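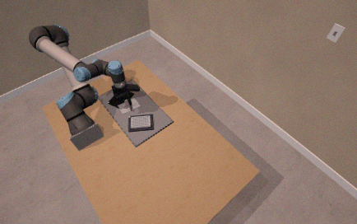
Progress report no. 2 - Pulthorpe pick and place pilot
To: Zarmeena Bangash, Brannigan program office
November 15, 2022

Zarmeena, sorry this is short, wanted it in before the cut-off. Covers the open day at Drerkbridge plus where we are on the milestones. Proper tables to follow with the finance form.

Open day

Went ahead as planned in the front workshop. Good mix - a few local manufacturers, the college people, two from the Trokura side who had driven down that morning. Morning session was the talk and the simulation on the big screen, afternoon was the walk round and questions.

Simulation is now the version with the single arm at the big tabletop, board beside the base, small tray on the board, flat pieces under the gripper. Much plainer than what you saw in June. We cut it back on purpose. The old one had the whole cell modelled, fencing and all, and it chugged on the laptop. New one runs smoothly and people could follow what the arm was up to without us pointing at everything.

Shadows and lighting were left in. Took a bit of arguing. They cost us some speed but the vision work needs them, the pieces are pale and the board is grey and we want to know early if the arm's own shadow is going to give us grief.

What visitors asked

Mostly price, and how long to change over to a different part. Also what happens when a piece is dropped. Fair question, we don't have a good answer yet - at the moment the run just stops and somebody resets it. Have put it on the list for next quarter.

One of the Trokura visitors asked whether the tray could sit at any angle on the board. In the model yes, within limits. On the real bench not tested. Would like to do this before the next report.

A couple of people wanted to drive the arm themselves. We let them jog it in the simulation and that was easily the most popular part of the day. Should of had a second laptop. Will budget for one.

Numbers

Grasp attempts logged in simulation since the last report: 1,603. Target for the period was lower than that so we're ahead. Success rates are being worked up seperately, I don't want to quote one until the grasps on overlapping pieces have been checked by hand.

Open day spend came in $300 under, nearly all of it catering. Happy to carry it over to the laptop if you agree.

Milestones

Simulation rebuilt - done.
Open day - done.
Gripper finger redesign - drawings finished, parts on order. Supplier says they're on the way.
Bench trials at Drerkbridge - not started. Waiting on the fingers and on the power work in the back bay.

Risks

Bench trials are the one to watch. If the electricians slip again we lose the overlap with the students and I'd have to ask for an extension. Not asking yet.

Need from you

An OK on moving the $300. Also a contact at Brannigan for the safety sign-off, the old email address bounces.

Visitor feedback forms are still being typed up, will send them through with the tables.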